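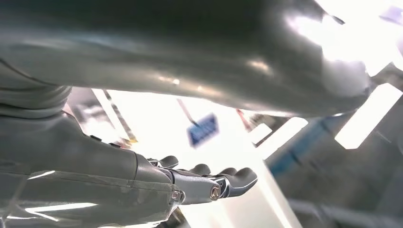
Gray on gray.

The Night Bus to Umer

By Lejla Kolev

The bus from Saritz to Umer left at ten past nine with eleven seats taken, and Dora had the best one, front left, with the whole windshield to look through! She had wanted this trip since she was nine years old. She had a thermos of her mother's soup, a paper bag of plums, and a cheese the size of a hatbox that she was carrying to her great-uncle for his birthday, and she was so happy that she had to keep herself from telling people.

She lasted until the first hill.

"I'm going to see the lake," she told the woman across the aisle.

The woman was knitting something yellow. "Which lake?"

"The one above Umer. My grandfather swam it when he was a boy, all the way over and all the way back, and there was a man selling fried dough on the shore who gave him three pieces for free. He talked about that dough until he died."

"It'll be freezing in April," said the woman.

"I'm not going to swim it! I just want to look."

The driver laughed at that. He was a wide, comfortable man with a radio going so low that only he could hear the words, and he sang along in the gaps between gears. He told Dora that his route was 400 kilometers there and back, that he had driven it for most of his life, and that he still liked the bend after Hemmin better than any place on earth. "You'll be asleep by then," he said. "Everybody sleeps through the bend."

"I won't," said Dora, and she meant it.

They stopped in Adberg to let off two soldiers and take on a boy with a trombone case. The station café was still open, a single bright room with steam running down its windows, and the driver gave them all fifteen minutes. Dora bought a coffee and a poppy seed roll so fresh that it burned her fingers. Oh, it was good! She ate half of it standing up and went back for another, and the girl at the counter, who had flour up to her elbows, gave her a third one for the road.

"Three for free," Dora said out loud, though of course it was only one for free, and the girl looked at her kindly and wiped the counter.

When she got back on, the boy with the trombone had sat down beside her cheese.

"What is this?" he asked.

"A cheese."

"The whole thing?"

"It's for my great-uncle. He's turning ninety and he won't eat the cheese in Umer. He says it tastes of the bag."

The boy's name was Pavle, and he was going to play in a wedding band for a cousin he had never met. He had learned the whole program in two weeks. There was one waltz he still couldn't get through, he said, with a run in the middle like falling down a flight of stairs, and would she mind terribly if he practiced with no sound? He took out the trombone and moved the slide in and out in the dark with his cheeks puffed up, counting under his breath. The woman across the aisle set down her knitting to watch. After a while she began to hum, and it was the waltz, the right one, and Pavle nearly swallowed the mouthpiece.

"You know it?"

"I was married to it," she said. "Slow down on the turn. You're rushing the turn."

So she hummed and he slid, and Dora beat time on the lid of the cheese box, and behind them an old man in a fur hat started putting in the low notes, pom, pom, pom, without opening his eyes. The road climbed. There were patches of snow in the ditches now, and a fox crossed in front of the headlights with its tail straight out behind it. Dora stood up to see where it went. She had never seen one that close, and it had such neat black feet!

By midnight most of them had gone quiet. The woman had her cheek against the glass. Pavle slept sitting up, with one arm around his case, and the driver had turned the radio lower still. Dora ate a plum to stay awake, and then another. She pinched the skin on the back of her hand. She thought about her grandfather, who used to pinch her nose to wake her on the first day of the holidays and tell her that the day was already running and she'd have to catch it.

A sign went by. HEMMIN, it said, and a few dark houses came after it, and a church with one lit window.

"Still with me?" said the driver.

"Still with you."

"Come up here, then. Hold the rail."

She went and stood on the step beside him with her hand on the cold rail. He shifted down. The road swung out to the right, away from the trees, and kept on swinging until she thought it would bring them all the way back around, and then the hill was gone from beside them and there was the valley. The moon was up over it. Every roof down there had a little snow on it, and the river went through the middle in loops, so bright that she could have drawn it with a finger, and far off at the top end, lying between two black hills, was a long flat piece of light.

"Is that it?" she said. "Is that the lake?"

"That's your lake."

She wanted to shout. She wanted to wake every one of them, the woman and the boy and the man in the hat, and she turned around to do it – and there they were, all three, leaning into the aisle with their hair flattened on one side and their eyes wide open.

"I never saw it before," said the woman. "Thirty years on this bus."

"It's big," said Pavle.

"He swam that?" said the man in the hat. "Across and back?"

"For fried dough," said Dora.

The driver slowed until they were going hardly faster than a person could walk. He took the rest of the bend that way, with the window open a crack and the smell of snow coming in. Dora got out her poppy seed roll, the free one, and tore it into five, and passed the pieces back over the seats.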